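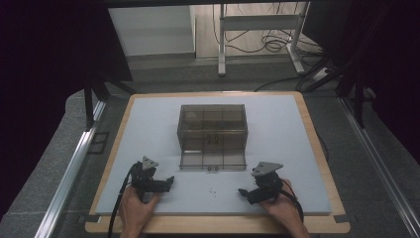
Figure 1. Divided box on the blue-gray panel.

4.2 Flu vaccine uptake after the reminder calls

The jump in uptake at the Pelwood clinics was far bigger than we had hoped for! Of the 421 adults who had skipped their flu shot the year before, 100 came in within 12 days of a phone call from a nurse they already knew. Letters alone had never come close to that in the same towns. What excites us most is how simple the calls were (Pacheco and Moreira wrote the script in one afternoon), and how many people stayed on the line to ask about side effects, opening hours or a shot for an older parent.
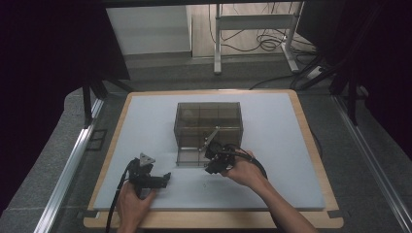

Figure 2. Hand-held gripper at the front of the box.

Uptake was strongest at Hutberg, where calls began in September and ran until 8 in the evening. We would love to see the evening hours tested on their own, and Sangkhawat has the staff to try it next season.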